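Mine-protected carriers find a second career in Surkura

2023-10-04

The army of Surkura has begun returning its oldest wheeled carriers to service after a programme of repair and modification at the Nundaneck depot. The vehicles had been held in storage as unfit for patrol work, and many were expected to be sold for scrap.

Under the plan approved in May, 18 hulls are to be rebuilt as armoured ambulances and recovery vehicles. The original engine is replaced by a diesel unit already used in the army's lorries, which simplifies the supply of spare parts.

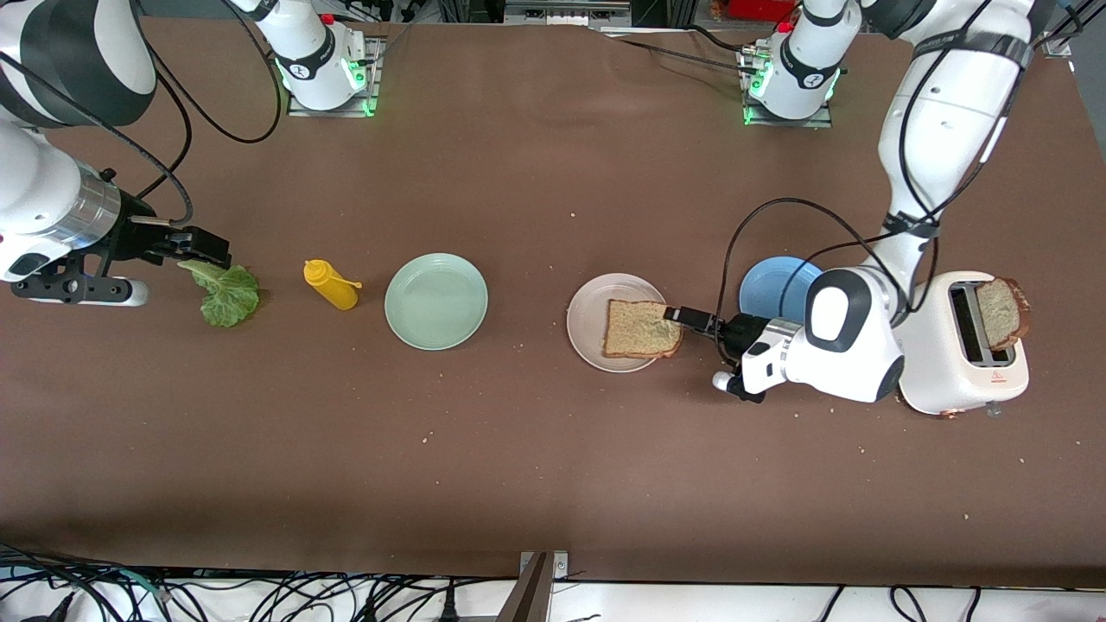 Gholamreza Tehrani
Land Systems Correspondent

The ambulance version, known as the Kariuki, carries two stretcher cases and two medical staff. Its roof has been raised and the firing ports welded shut. The recovery version keeps the lower roofline and is fitted with a front winch.

Protection remains the weak point. The hull floor was designed to an older standard, and the additional plates supplied by Tandard add 400 kilograms to each vehicle – a considerable burden for the existing suspension. Stronger springs have been ordered, but only for the ambulances.

Crews will train at Nundaneck before the vehicles are issued to engineer and medical units. The army has not said whether further hulls will follow.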